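**Gripper fingers losing parallel after a warm-up, bin-less pick cell**

*Forum: Cells, Fixtures and Maintenance > End effectors*

---

**shimstock_ray** wrote:

Looking for opinions on a two-finger parallel gripper that won't hold its centering.

Setup: six-axis arm on a pedestal, electric parallel gripper, small wrist camera between the fingers looking down the approach axis. The cell picks mixed parts off an open table, no bin walls. Controller is a Halby, old firmware. Finger bodies are ours, tips are bought in from Tumier.

Symptom: after a cold start, both tips close on the tool centerline. After an hour or two of cycling, the closing point walks toward the left finger. I measure it with a pin gauge in a fixed block at the corner of the table. The shift is repeatable from day to day and goes away overnight.

Already done:

- Re-torqued finger mounting screws, marked them with paint, no rotation seen
- Cleaned and regreased both guide rails
- Re-ran the hand-eye calibration cold, then again warm
- Swapped the tips left to right

Swapping the tips changed nothing, so I don't think it's the tips.

---

**backlash_comp** wrote:

Which way did you run the hand-eye? If you calibrated warm and the error showed up as a camera offset, you have folded a mechanical fault into the camera transform. It will look fine at one temperature and wrong at all others.

Also, the tips are the wrong thing to swap first. Swap the finger bodies, complete with their mounting screws. If the closing point changes sides, the fault is in the finger. If it stays, it's in the carriage or the drive.

---

**shimstock_ray** wrote:

Calibrated both ways and kept the cold one. The warm one did differ, mostly in the axis the fingers travel on, and I didn't trust it for the reason you give.

Bodies can't be swapped as they are. The left one carries the cable clamp and the holes don't mirror. I could make a second clamp hole.

---

**kp_maint** wrote:

We had two of these on a Kpodo cell. The drive is a single motor with a rack on each carriage and a common pinion. If one rack has more preload than the other, it drags, warms, and the pinion housing shifts in its pocket. There are dowels in that pocket on the later version. On the early ones it's located by screws only.

Take the back cover off. If you see four screws and no dowels, that's your problem.

---

**backlash_comp** wrote:

I'd be careful with that. A pinion housing located by screws alone is not great practice, but it won't move and then return overnight. Once it slips it stays slipped. A fault that comes back to zero when cold is expansion or grease, and he has already done the grease.

---

**kp_maint** wrote:

It did return on ours. The screws were holding, the housing was tipping on a burr. Cold, it sat flat.

---

**shimstock_ray** wrote:

Back cover is off. Four screws, no dowels. I can't see a burr with the housing in place and I'd like to avoid pulling it while the cell is scheduled.

More on how the cell is loaded, as somebody will ask. The table is a flat gray top with wooden toy parts dumped on it as a mixed test load: cubes, blocks with through holes, cylinders, curved arch segments, dowels, wheels. There are a few plastic items in with them. The reason for wood is that it doesn't mark the tips, and the parts vary enough in width that the gripper has to use most of its stroke over a shift. The controller picks whichever part has the best clearance for both fingers.
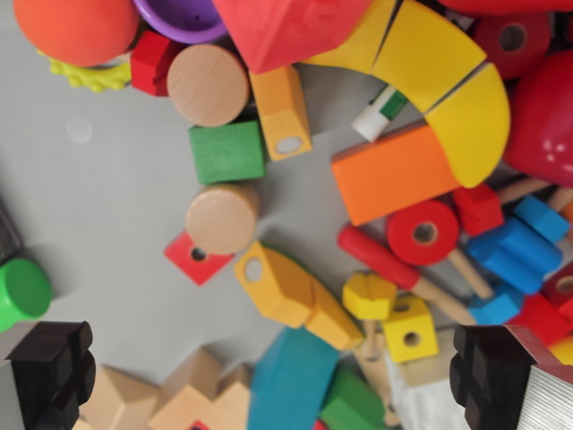
Grip force is set to 50 percent on everything. Stroke is commanded to the expected width plus a margin, with the close stopping on motor current. No part is gripped by position alone. That matters here, as the walking center doesn't cause dropped parts. What it does is push the part sideways during the close, because one tip arrives first. On an isolated block it just slides. Where parts are packed together, it slides into its neighbor and the next pick plan is stale.

Maintenance interval on the gripper is every 500 hours: wipe rails, regrease, check screws, check tips for wear. It was last done on time. The first report of shifting parts came in March, and I put it down to lighting at that point.

---

**tablecloth** wrote:

Lighting is a fair suspect on any glossy part. Plenty of people have chased a mechanical fault that was a highlight being segmented as an edge. But a pin gauge in a block has no opinion on lighting, so I agree it's mechanical.

What is your gauge block fixed to? If it's bolted to the tabletop and the arm is on its own pedestal, you are measuring the arm's warm-up as well as the gripper's. A six-axis arm will grow by a visible amount in the first hour, mostly in the lower joints and the long link.

---

**shimstock_ray** wrote:

Bolted to the tabletop. The arm is on a separate pedestal, so yes, both are in the measurement.

---

**tablecloth** wrote:

Then you haven't shown that it's the gripper. Do this:

1. Warm the arm with the gripper idle and powered off. Measure at the block.
2. Let everything cool overnight.
3. Leave the arm parked and powered, cycle the gripper in air at your normal stroke. Measure at the block.
4. At the end of each run, rotate the last joint 180 degrees and measure again.

Step 4 is the one that counts. If the shift follows the finger when you rotate the flange, it's in the gripper. If it stays pointing the same way relative to the table, it's in the arm or the table.

---

**backlash_comp** wrote:

Agree with all of that. Should have asked it in my first reply. One addition: take a 180 degree reading cold first, so that you know what your tool frame error is before you start. Otherwise you'll read a static TCP offset as drift.

---

**kp_maint** wrote:

Do the test by all means, but the housing has no dowels and it's going to need them sooner or later. I'd pull it now.

---

**backlash_comp** wrote:

Pulling it before the test removes the evidence. If the fault goes away after reassembly you won't know whether it was the burr, the preload, or the screws being torqued in a different order.

---

**kp_maint** wrote:

If the fault goes away I don't need the evidence. This is a production argument versus a lab argument. I've lost more hours to testing that gripper than to rebuilding it.

---

**shimstock_ray** wrote:

Ran the test over two nights. Readings are at the block, in the direction of finger travel, with the cold offset subtracted.

| Run | Flange 0 | Flange 180 | Shift follows |
|---|---|---|---|
| Arm warm, gripper off | small | small, same table direction | table |
| Arm parked, gripper cycled | large | large, opposite table direction | finger |

So there is some arm growth, but most of the shift belongs to the gripper. The gripper part is roughly four times the arm part.

I pulled the housing this morning. There is a burr on the edge of the pocket, on the side kp_maint would expect, and a bright witness mark on the housing face to match. The left rack also turned by hand noticeably stiffer than the right, with the motor uncoupled.

---

**kp_maint** wrote:

Stone the burr, don't file it. Then set the preload with the housing snugged but not torqued. Both racks should feel the same through the whole stroke. Torque crosswise, check the feel again, and only then ream for the dowels.

---

**gantry_left** wrote:

Late question on the stiff rack. Did you check the rail on that side for preload as well? Rack and rail both feel like drag from the outside. With the rack lifted off the pinion, the carriage should run freely.

Also, those tips sit a long way out from the carriage. Any grip on a wide part near the end of the stroke puts a moment on the rail. If the left rail is the tired one, new dowels won't cure it.

---

**shimstock_ray** wrote:

Checked with the rack off. Left carriage runs the same as the right, no tight spot. So the drag was in the mesh.

Burr is stoned off and both sides are set to the same feel. I did not ream for dowels yet – the reamer I have is the wrong size and I don't want to open the holes by guesswork. Torqued crosswise with medium threadlocker, paint marks on the heads.

Cold centering is good. I'll have warm numbers after tonight's run.

---

**backlash_comp** wrote:

Redo the tool frame before you run parts. You've had the drive apart, so the closing point has moved by whatever the mesh change was. Then hand-eye, cold. In that order.

---

**tablecloth** wrote:

And move the gauge block to a bracket on the pedestal if you have room. You'll lose the table from the measurement and get a cleaner check at each service.

---

**shimstock_ray** wrote:

Tool frame and hand-eye both redone, cold.

Warm numbers: with the arm parked and the gripper cycled, the reading at flange 0 and flange 180 now agree with cold to within what I can resolve with the pin. With everything running, what is left is the arm growth, same direction and same size as before.

Still open:

- Dowels, when the right reamer is here. Jarkitar lists the size.
- Bracket for the gauge block on the pedestal
- Add the 180 degree check to the 500 hour sheet
- Warm-up routine for the arm before the first pick, with the gripper cycling at the same time

---

**kp_maint** wrote:

Put the dowels ahead of the bracket. Ours held for a while on screws as well.

---

**backlash_comp** wrote:

I'd still like to see a warm reading after a full week before anything gets reamed. If the housing is going to creep, better to find out while it can be moved.

---

**shimstock_ray** wrote:

The reamer won't be here before then in any case, so it gets its week. I'll post the reading before I drill.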